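Packing help wanted at Witard, four mornings a week

I'm looking for one more person for our small packing room. You'd be filling trays for local customers – a few kitchen things in each, checked against the order and sent on. 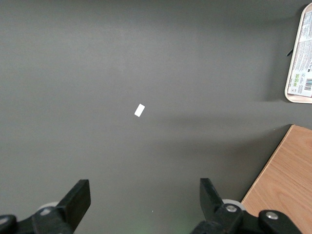 Labels are where I need the most patience. Ours come with rows of tiny gray print and a barcode, and I'd love someone who reads the order twice before closing anything up! I'll train you myself. 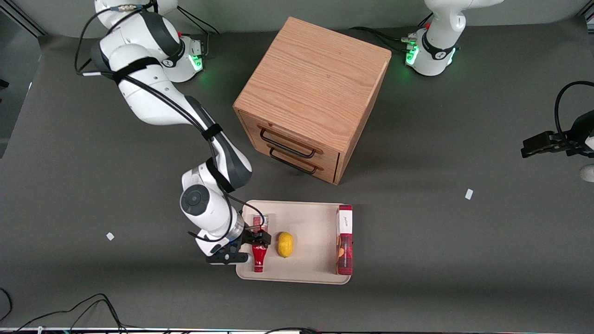

Pay is $595 a week, plus lunch. Write to Kristýna Michalík by 6th November and tell me when you could start.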